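Chapter 4
Reading a Dry Year

In September the Lirnham Reservoir stood 22 feet below its spillway. Two winters of thin snow had come before, and the streams that feed the lake had dropped early both times. The town of Skatow, which takes all its water from Lirnham, put limits on lawn watering that month.
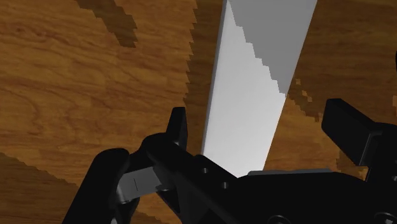

A drought has no clear first day. Rain fails to come, soil loses its moisture, and streams shrink – often in that order, with weeks between one stage and the next. A reservoir can still look full while the fields beside it are already short of water.

This chapter follows the Wamik River basin, which covers 1194 square miles, through one dry spell. Section 2 deals with rain gauges and snow surveys. The sections after it deal with soil, streamflow and storage.

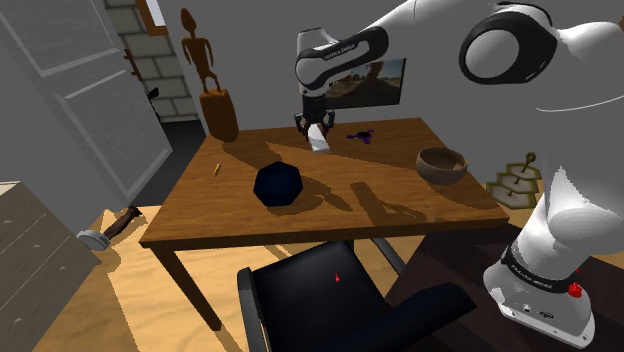 Most of the lake level records come from Sebastião Assunção, who kept the gauge at Honorato Dam. Levels are given in feet below the spillway, so a larger number means a lower lake. Keep this in mind when you read the tables.

Key terms: drought, runoff, snowpack, spillway, storage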